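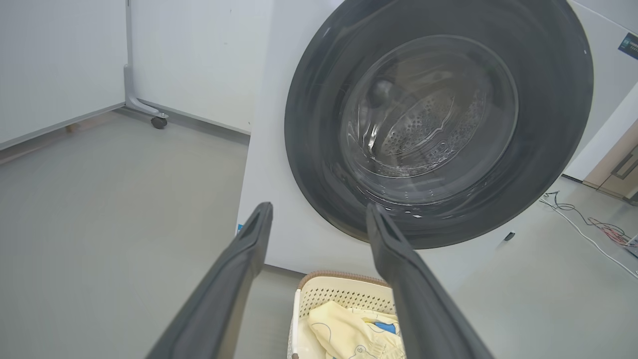 October, and the robotics club has 1,134 demos of laundry to its name. My own hamper at home has been full since orientation.

Bence Rácz wanted us to do cooking. He had a name ready (Wokgate) and a logo, and he lost the vote to a washing machine. He now runs the arm, which he calls Puma, and sighs at it in Hungarian.

Our target is 2,000 by the Bruston meet. The team from Cliltovska says they have 3,000, all socks. I'd like to see those socks.

Tonight's job is the yellow garment again. Grab, lift, door, drum, repeat until 12 or until the pizza runs out.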